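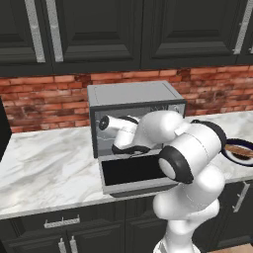 El centro de salud de Drusa cambia su horario en febrero. Las consultas de la tarde pasan a la planta baja y las extracciones se harán solo hasta las 10. En la primera planta, la sala de espera tendrá una encimera de mármol blanco con un microondas gris, pedida por los acompañantes de pacientes crónicos. El ascensor seguirá parado durante la obra.

La gerencia de zona ha recibido 641 respuestas a la consulta vecinal. De ellas, 200 piden mantener las urgencias nocturnas, que podrían trasladarse a Man, a 20 kilómetros. La decisión no está tomada. «Falta el informe de transporte», dice Concetta Mazza, coordinadora de enfermería.

Habrá una reunión abierta a las 19:00 en el salón de actos, con 100 plazas. Las preguntas por escrito se dejan en el mostrador de admisión, a nombre de Chia-hao Wei.

Febrero. Por Ataahua Lockyer
Última actualización: 12:40

Noticias recientes
Vacunación de la gripe: últimos turnos
La farmacia de Man amplía guardias
Nuevo teléfono de cita previa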